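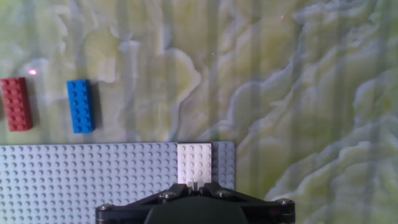

Red brick, green marble.

4 min read

My nephew wants to be paid to clean his room, and my sister has decided to let an app handle it. The app is called Pravano. It gives kids points for chores, takes points away for whining, and charges my sister every month for a service my mother used to perform by standing in the doorway.

I have doubts. I had doubts about the sticker chart too, and about the marble jar before that. Each one worked great for a week and a half, and then we were all back to stepping on things in the hallway.

What bugs me is the sales pitch. The website says families see "up to 400% more completed chores." Up to! If a kid goes from making his bed once a month to five times a month, congratulations, there's your 400 percent, and the bed is still a mess most days. I looked for where the number came from and found a link to a different page with the same number on it. 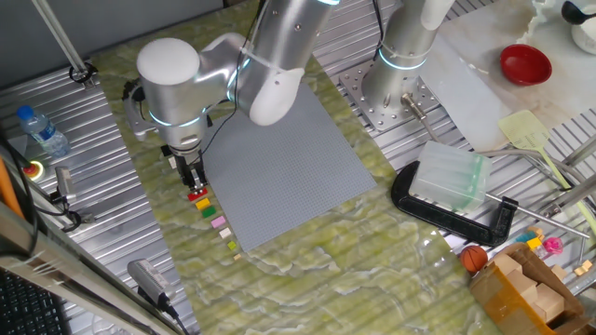

WUMSTEAD, August

I spent a long weekend at my sister's place and got to watch the thing in action. On Friday the kid earned 18 points before breakfast. Two of the chores were "drink water" and "say good morning." He's nine. He figured out the scoring faster than either of his parents, and by lunch he was putting the same towel away over and over.

My friend Dela Alhassan, who has three kids and no app, thinks I'm being unfair. Her argument is that allowances are a bribe too and we all turned out fine. Maybe. But my allowance didn't send my dad a notification during dinner, and I couldn't trade it in for a cartoon hat.

There's also the question of what happens when you stop paying. My sister says the habits will stick. I asked how she knew, and she said it was in the welcome email. I've worked in offices with bonus programs, and I remember exactly how much extra filing got done the month after they ended.

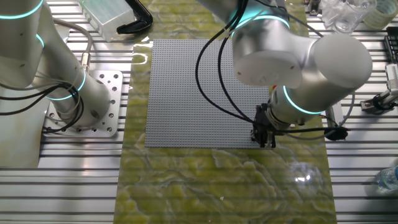

Gray plate on the marbled strip.

To be fair, the dishwasher did get emptied while I was there. I'd give the app more credit if his father hadn't been standing next to him the whole time, handing him forks.

She has the free trial until the end of the month. I told her to write down what he does for a week with it and a week without it, on paper, and then decide. She said that sounded like a lot of work and asked if there was an app for it.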